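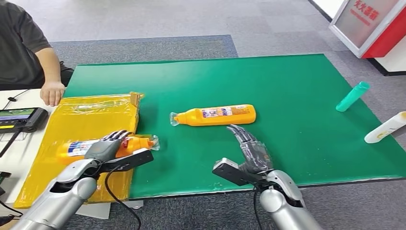
Frequently asked questions: packing and posting returns at the Druruvville Exchange

The Druruvville Exchange accepts parcels of household goods from members and sends them on to other members. The answers given on this page apply to all items handed in at the packing tables, including bottles, refills and boxed goods. Last revised 8/2/23.

Who may use the packing tables?
Any member with a current card may use the tables during opening hours. Guests may pack a parcel if the member who invited them remains in the room. A session lasts up to 60 minutes and may be extended if no other member is waiting.

Must I work on the mat?
Yes. Please keep the item, the mailer and any paperwork on the green mat as far as space allows. The mats protect the tabletops and are easily wiped down. Cutting is permitted only on the grey boards kept beside the sink, as a blade will mark the green surface permanently.

Which mailer should I choose for a bottle?
A padded mailer is suitable for a single plastic bottle of ordinary household size. Lay the bottle on its side on top of the mailer before opening it. If the bottle reaches either end, select the next size up. Glass bottles must be placed in a box.

May I reuse a mailer?
Used mailers are welcome, provided that the seams are sound. A small tear at a corner may be closed with parcel tape. A mailer that has split along one side should be put in the recycling crate. Old address labels must be removed or fully covered.

Should film be left on the nozzle?
Where a nozzle or cap is wrapped in film, please leave the film in place. If there is none, the cap should be tightened by hand and taped, and the bottle put into a clear bag which is then sealed. Bottles found to be leaking will be returned to the sender at the sender's expense.

Can I send a bottle that has been opened?
Opened bottles may be sent only if they are at least half full and the original label can be read. The label must not be covered by tape. Bottles that have been refilled with a different product are not accepted under any circumstances.

What paperwork goes in the parcel?
One packing slip is required. It should be folded once and placed inside the mailer, next to the item. The Liyanage slip, which some members still have at home, remains valid until the end of April. After that only the Gisterier slip will be accepted – copies are available at the front desk.

Is there a limit on weight?
A single mailer may weigh up to 3 kg. Heavier goods should be divided between parcels or brought to the desk, where Kavinda Miah can advise on boxes. Members may hand in no more than 21 parcels in any one month.

How long does delivery take?
Parcels within the district are normally delivered in three working days. Those going through the Tisura depot take longer, and no delivery date can be guaranteed for them.

What should I do if a parcel arrives damaged?
Please keep all of the packaging and write to Freya Naylor at the front desk, giving the number on the slip. Claims are considered in the order in which they are received. Photographs are helpful but not essential.

Whom should I contact about access?
Chairs are provided at every table, and members are welcome to pack while seated. A table of a different height can be set aside on request – please ask Shafiq Uddin before your visit.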